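Why Do Wood Floors Have Lines and Swirls?

Words in bold are explained at the end of the page.

If you have a wood floor at home or at school, get down on your hands and knees and look at one board. It has stripes, curves and maybe a dark round spot. These marks are called grain. The tree made them while it was growing.

How a tree makes grain

A tree gets wider every year. Just under the bark is a thin layer called the cambium. It makes new wood on the outside of the old wood. In spring there is plenty of water, so the new wood grows fast and is light in color. By August growth has slowed down, and the wood is darker and harder. One light band and one dark band together make a ring. A tree with 44 rings lived for 44 years.

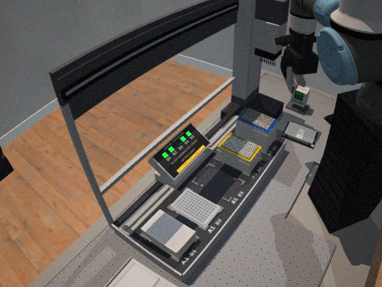
When a sawmill cuts a log into boards, the saw slices through the rings. The way the log is turned changes the pattern. Boards cut straight toward the middle of the log have thin, even stripes. Boards cut across the side of the log have wide loops that look like flames or hills. Color changes too. Maple is pale, walnut is dark brown, and some wood floors are a light orange-brown, like the planks beside the black equipment in the lab picture. Stain or varnish can change the color again.

What is a knot?

A knot is the place where a branch joined the trunk. As the trunk got wider, it grew around the bottom of the branch. When the board is cut, you see the branch from its end, so it looks like a circle. Knots are very hard. Carpenters try to keep nails away from them.

Why are there gaps between boards?

Wood takes in water from the air. On damp days a board swells and gets a little wider. On dry days it shrinks. Boards do this mostly across their width and hardly at all along their length. This is why you may see thin gaps in winter, when the heat is on and the air indoors is dry. In summer the gaps close up.
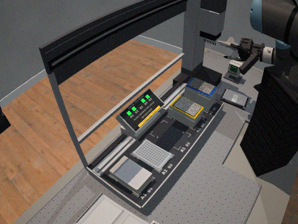 Floor layers plan for this. They leave a small space along each wall so the boards have room to swell. Then they cover the space with a strip called a baseboard. Before they start, they also leave the new boards in the room for a few days so the wood can get used to the air there.

Try it yourself

You will need 2 wooden craft sticks, a glass of water, a ruler and a pencil.

Measure how wide each stick is and write it down. Put one stick in the water and leave the other on the table. Wait until the next day. Measure both sticks again. Which one changed? Now measure how long they are. Did the length change as much as the width?

Words to know

Baseboard: a strip along the bottom of a wall.
Cambium: the thin layer under the bark where new wood is made.
Grain: the pattern of lines in wood.
Knot: a hard, round spot where a branch used to be.

Written by Innes Cowie, October 2019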